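Section 6. Checking a simulated score before you rely on it

This section applies to anyone running the Bowen kitchen tasks in the Seltuvum simulator and planning to quote the result. It assumes you have finished Section 5 and that the simulator opens without errors.

Read this first. The success rate that Seltuvum prints at the end of a run is a count of episodes its own checker marked as passed. The checker is a short script with thresholds in it. Somebody picked those thresholds. At Brorkumgate we used the printed number for most of a year before we looked at what it was counting, and we would like you to look sooner.

6.1 Run the baseline

1. Load the Bowen task list. Use the version dated 2018-10-23 and no other. Earlier lists use a different reset and the scores can't be compared.

2. Set the number of episodes to 198 per task. Smaller runs are fine for debugging. Don't report them.

3. Turn off early stopping. With it on, an episode ends the moment the checker is satisfied, even if the object is still moving.

4. Start the run and leave the window closed. Drawing the view slows the physics on some machines, and we have seen scores shift when it does.

5. Save the full log, including failed resets. The default setting drops them without a message.

Note: A failed reset is counted as neither pass nor fail. If your log shows 13 or more in a run, throw the run away and start over.

6.2 Run the do-nothing policy

1. Keep every setting from 6.1 and swap your policy for the one named "hold". It sends the arm its starting pose and nothing else.

2. Run the same task list with the same seeds.

3. Write down the score for each task. It should be zero. If it isn't, the checker is passing episodes in which the arm did no work, and the score for that task means nothing until you find out why.

Caution: Do not subtract the "hold" score from your own and report the difference. We have seen this done. The two sets of episodes overlap in ways you can't untangle from the totals.

6.3 Look at the episodes

Tables won't show you a bad grasp. You have to watch some episodes, and it is dull work.

1. Pull 82 episodes from the log, chosen at random by the script. Don't pick them by hand.

2. Open each one in the viewer with the checker's verdict hidden.

3. Step to the point where the gripper is nearest the counter. Stop there and turn the view until you can see the finger and the countertop together. In kitchen layouts the arm often covers part of whatever is next to it, so one angle is seldom enough.
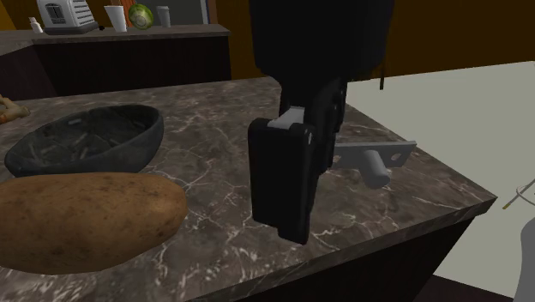
4. Decide whether the gripper is holding anything. With the potato and the bowl on one side of the arm and the grey bracket half hidden on the other, a single still may show an empty gripper and tell you nothing more. Step forward and back before you mark the episode.

5. Mark it pass, fail or can't tell. Use the third mark freely - a high count there is a finding too.

6. Show the verdicts and compare.

6.4 Reading the comparison

If your marks and the checker's disagree on more than a handful of episodes, trust your marks and fix the checker.

If they agree, you have shown that the checker does what it says on this task list. You have not shown that the policy will work on a real counter. The Prerkemness report trained on 2,860 simulated episodes and claims good transfer, but it gives no real-world trial count and doesn't say how the objects were placed. We don't cite it as evidence and suggest you don't either.

Note: Marbled countertops and bumpy vegetables look convincing on screen. Contact and friction are computed separately from the surface pattern, so a better-looking render is no reason to raise your confidence in a grasp.

Keep the marked episodes with the log. Section 7 asks for both.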